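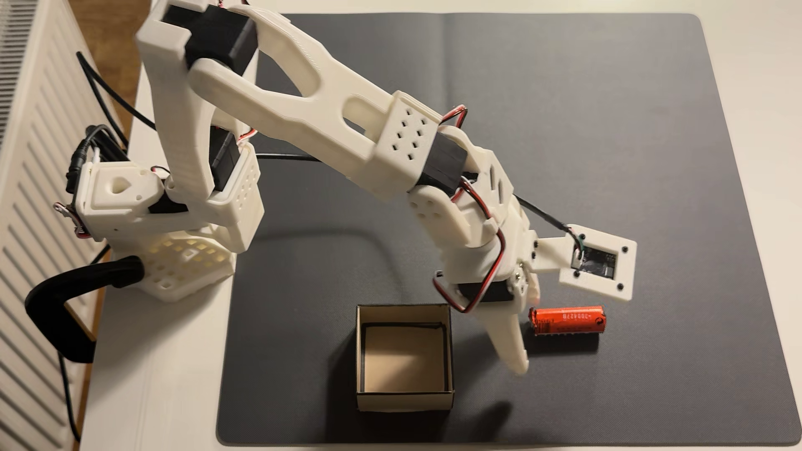
4. What the testimonials can and cannot show

4.1 The problem of the finished story

The Woninlow literature makes a simple promise. Each person has a life purpose, the purpose can be found, and the person who finds it will be happier and kinder afterward. The main evidence offered for this promise is a body of 266 written testimonials, collected from people who had completed the course and published with their consent. We read all of them. The distribution by length of involvement is plotted in Figure 3 of the preceding section and will not be repeated.

Our first difficulty is that every testimonial was written from the far side of the event it describes. The writer has already decided that a change took place and is looking back for the moment it began. Under those conditions almost any moment will do. One writer places it on a train platform, another in a quarrel with her sister over a garden fence, and a third on a Tuesday when he had the flu and could not get out of bed. We do not doubt that these things happened. What we doubt is that they looked like turning points at the time, and the testimonials give us no way to check.

This matters because the teaching leans on the moment so heavily. Woninlow materials speak of "the opening," a short period in which the purpose becomes plain to the person. Course members are told about the opening in the first session and asked to write about it in the last. A reader who wanted to find out whether openings occur without being taught would have to look somewhere else.

4.2 The founder's biography as a pattern

A second difficulty is how closely the testimonials follow the life of the founder, Oona Toivonen, as told in the short biography handed to all new members. The biography has a fixed order. There is a childhood marked by a sense of being different, a long dull stretch in office work, an illness or loss, a meeting with an older teacher, and then the discovery. It is a moving piece of writing, and parts of it may well be accurate. It is also very old as a shape. Saints' lives are built this way, and so are a good many memoirs by athletes and salesmen.

Nearly all of the testimonials keep this order, and several keep it at some cost. One writer had no illness to report and uses a sprained ankle. Another had no older teacher, so a library book takes the teacher's place, and the book is described as "waiting" for him. A defender of the method could answer that the shape repeats because the experience repeats. We accept that this is possible. But people who have just read a model account and are then asked for their own will tend to write something like the model, and this explanation needs no further assumptions.

There are 2 testimonials that break the pattern completely. Both are short. In one, a man says he enjoyed the company, learned to sleep better and still has no idea what his purpose is. In the other, a retired teacher says she had known what she wanted to do since she was young and took the course to please a friend. The editors placed these side by side near the back of the collection, under the heading "Still on the way." We find the heading more telling than the texts – a person who reports no purpose is counted as someone who has not reached it yet, and so no report can count against the claim.

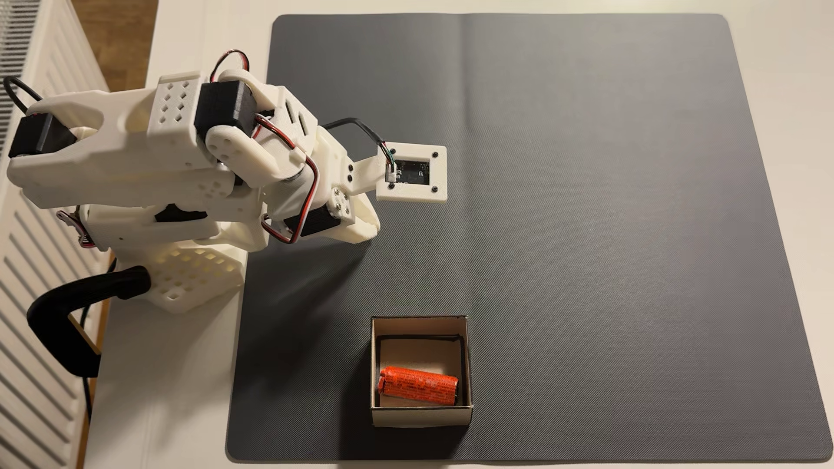 4.3 Measuring purpose

Supporters of the course have begun to answer this sort of complaint with numbers. The instrument they prefer is the Kokkonen scale, a questionnaire of 8 statements that the person rates from "not at all like me" to "very much like me." Scores after the course are higher than scores before it. We have no quarrel with the arithmetic.

We do have a quarrel with the statements. Several use the special words of the course, and one asks whether the person "trusts the opening." Someone who has never attended a session cannot be expected to agree with that, or even to know what is being asked. A rise in the score may therefore mean only that the person has picked up the vocabulary. The same trouble was noted with the older Zokum inventory, where the training manual and the test shared whole sentences, and it seems strange to see it again.

There is also the question of who fills in the second questionnaire. Those who leave a course early seldom come back to rate it. The published reports do not say how many members dropped out, and a request we sent in February has not been answered. We did find some former members writing on Flarnix, a discussion board, where the tone was mixed and often fond. They cannot be treated as a fair sample either. People who post about a thing years later have feelings about it, one way or the other, and those who simply forgot the course are missing from both sources.

4.4 A narrower claim

None of this shows that the course does harm, or that its members are mistaken about their own lives. Many of the testimonials describe small, believable gains: a letter written to a father, a return to choir practice, less shouting at home. These passages are usually the plainest in the text and the least shaped by the founder's story. They also make no use of purpose at all. A member who started singing again says that she had missed it and that somebody in the group asked her about it.

We would give more weight to reports of this kind than to accounts of the opening. They name something another person could have noticed, and they could in principle have come out differently. Whether such gains are greater than those from any weekly meeting of friendly people is a question the present material does not reach. A comparison with an ordinary reading group, using questions that neither side had been taught, would be cheap to run. The interviews described in the next section were planned with that comparison in mind, although the number of people willing to talk to us was smaller than we had hoped.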